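Fighting Over a River: Designing and Testing a Tabletop Wargame Scenario
Final project report, Game Design option

1. Where the idea came from

I have played miniature wargames since I was at school, mostly on my grandfather's dining table and mostly badly, so when the option list offered a free choice of design project I knew fairly quickly what I wanted to do. The plan was to write one scenario for two players, set it at an imaginary river crossing called Nekell, and play it enough times to find out whether it was fair and (just as important to me) whether people enjoyed losing it.

I chose a river crossing as it is such an old favourite. One side has to get over, the other side has to stop them, and everybody at the table understands the problem before you have finished reading out the briefing. The difficulty is that crossings very often turn into a queue. The attacker lines up at the bridge, the defender lines up opposite with all the guns, and you spend a long evening rolling dice at the same ten inches of table. I have sat through a few of those and wanted mine to be different.

2. The rules and the forces

I used Flonano, a fast-play set for the horse and musket period which the university games society already plays every week. Using rules people knew saved me a great deal of teaching time, although it did mean I was stuck with one or two things I would have liked to change, such as the very generous movement allowance for light cavalry.

Each side was given an army worth 535 points. I tried at first to give the attacker more, which is what most published scenarios do, but I found I was forever adding a battery here and a battalion there and losing track of what I had altered. Equal points and unequal victory conditions turned out much easier to manage. The attacker, the Army of Sivakumar in our little invented war, needed to have half its infantry across the river by the end of the final turn. The defender simply had to prevent it.

There were 2 crossing points: the stone bridge in the middle and a ford away on the defender's left. The ford was the heart of the design. Only the defender knew at the start whether it was passable, decided by drawing a card in secret, and the attacker had to send a unit to look.

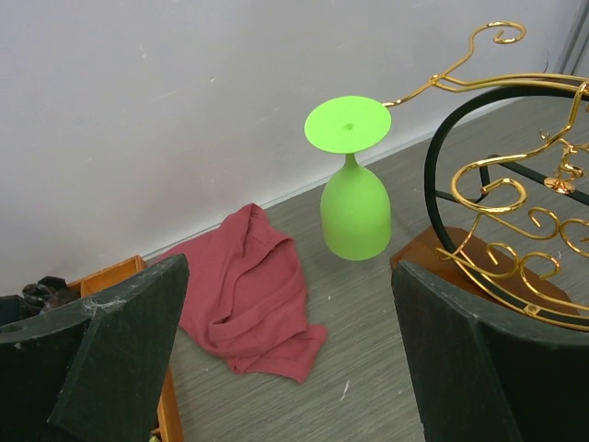 I was very fond of this ford card and I am afraid it took me far too long to see what was wrong with it. If the ford was blocked, the attacker had wasted a good unit and three turns and had more or less lost by teatime. If it was open, the defender had to split the army straight away and the game was a cracker. So half of my games were lovely and the other half were rather miserable, and which one you got came down to a card.

3. Playtesting

Over the spring term I ran 47 games, most of them in the society's room in the evening and a handful at home. I asked both players to fill in a short sheet afterwards, with the result, the turn on which they thought the game had been decided, and anything that had annoyed them. The last box was always the fullest. I typed all of it up, and the comments alone came to over 2,000 words, with a surprising amount of it about cavalry.

The early sheets were clear about the ford, so I changed it. In the second version the ford was always passable, but the card now told you how slow it was: a unit might cross in one turn or be stuck in the water for three. The attacker still had something to find out, and the defender still had a secret to bluff with, but neither player was out of the game by a single draw. Players began to write down later and later turns in the "when was it decided" box, and I was really pleased about that.

I also shortened the game by a turn, moved the wood closer to the bridge so that the attacker's skirmishers had somewhere to shelter, and stopped the defender from deploying guns right on the bank — a change suggested so often that I should have made it weeks earlier.

4. Printing and presentation

The finished booklet was laid out in Driltalent, which I had never used before and would use again, though I did lose an afternoon to its page numbering. The map was drawn by hand and scanned. It is a bit wobbly around the hills.

5. What I would do differently

I would write the feedback sheet more carefully. Asking what annoyed people gave me plenty to fix, but I never asked what they had liked, and I suspect I trimmed a few things that were doing no harm. I would also find more players from outside the society. Nearly all of mine knew Flonano well, and I still can't say how the scenario plays for a pair of complete beginners. I hope to try it on some at the open evening in June, with the slow ford and plenty of biscuits.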